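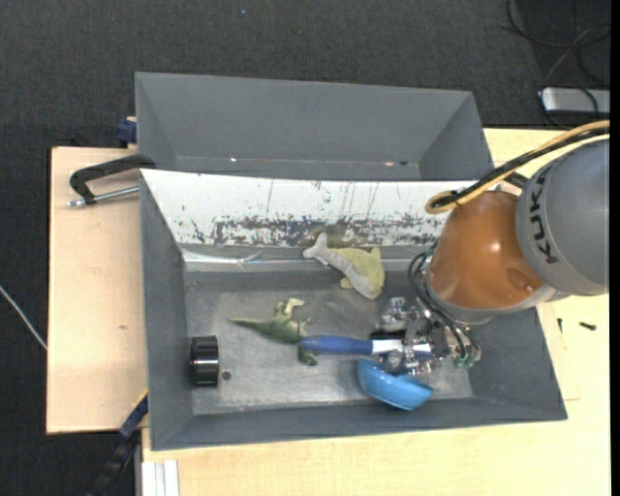 Figura 3. Celda de recogida durante una serie de agarres, con el brazo KUKA y la pinza de varios dedos sobre la bandeja delantera. La segunda bandeja, detrás, está vacía.

3.2 Montaje y mantenimiento de la celda

La celda consta de un brazo KUKA, una pinza metálica de varios dedos y dos bandejas de chapa gris de paredes inclinadas, colocadas una detrás de otra sobre una mesa de madera clara. El brazo entra por un lateral y trabaja sobre cualquiera de las dos. En cada serie los objetos parten de una bandeja y se trasladan a la otra; cuando la primera queda vacía, se invierte el sentido. Este procedimiento evita que una persona tenga que reponer los objetos entre series y permite dejar la celda en marcha durante toda la jornada.

Las bandejas no van atornilladas. Se sujetan con mordazas, lo que facilita retirarlas para la limpieza, pero obliga a comprobar su posición con frecuencia. En las primeras semanas observamos que los contactos repetidos de los dedos contra la pared desplazaban la bandeja delantera unos milímetros por turno. El desplazamiento no se apreciaba a simple vista y se manifestaba como un aumento gradual de los agarres fallidos junto al borde. Desde entonces, el apriete de las mordazas se revisa al comienzo de cada turno y la posición de las esquinas se mide con una plantilla cortada a medida.

El conjunto de objetos combina piezas rígidas y blandas. En la serie de la figura 3 hay un pez de peluche, un dinosaurio de plástico verde, una herramienta de mango azul y un cuenco azul claro volcado de lado, entre otros. Los peluches resultaron los más problemáticos para el mantenimiento: sueltan fibras que se introducen en las articulaciones de los dedos y aumentan el rozamiento. Los objetos rígidos apenas ensucian, aunque los de mayor peso provocan más paradas por exceso de par cuando quedan atrapados contra el suelo de la bandeja.

La pinza lleva las articulaciones y los tornillos al descubierto. Esta disposición simplifica la inspección – no hay que desmontar ninguna tapa para ver el estado de los dedos – y deja expuestos los conectores. El mazo de cables finos que baja desde la muñeca se dejó con holgura suficiente para el giro completo de la última articulación. Una primera versión, más tensa, acabó con dos conductores rotos a la altura del conector. El cable grueso se pasa por encima del brazo, en un lazo amplio, y su recorrido se comprueba a mano después de cualquier cambio en los límites de giro.

La limpieza de los dedos se hace con aire a baja presión y un pincel de cerda corta, con el brazo en posición de reposo y los accionamientos desconectados. A continuación se reaprietan los tornillos de las falanges, siempre desde la base hacia la punta, y se ejecuta una rutina de apertura y cierre en vacío en la que se registra la corriente de cada motor. Si alguna lectura se aparta de la referencia, se repite la limpieza del dedo afectado; si la desviación persiste, el dedo se sustituye completo y se repara fuera de la celda.

Durante el periodo de estudio se registraron 1097 ciclos de traslado y 134 paradas no programadas. Casi 3 de cada cuatro se resolvieron sin entrar en la zona de trabajo, mediante una retirada vertical del brazo y la apertura de la pinza. El resto exigió intervención manual, por lo general para liberar un objeto encajado entre dos dedos o para volver a fijar una bandeja. El software de supervisión, Rulline, guarda para cada parada la configuración de las articulaciones y el último valor de corriente, datos que después se cotejan con el cuaderno de mantenimiento.

La calibración entre la cámara fija y la base del brazo se repitió el 22/02/2022, tras cambiar el soporte de la cámara, y otra vez en mayo. En ambos casos se usó un patrón plano apoyado en el suelo de cada bandeja. Conviene hacer la medida con las mordazas ya apretadas en su posición definitiva: en una prueba previa el apriete posterior levantó ligeramente un lado de la bandeja trasera, y la altura de agarre quedó mal ajustada en esa zona hasta que se repitió el procedimiento.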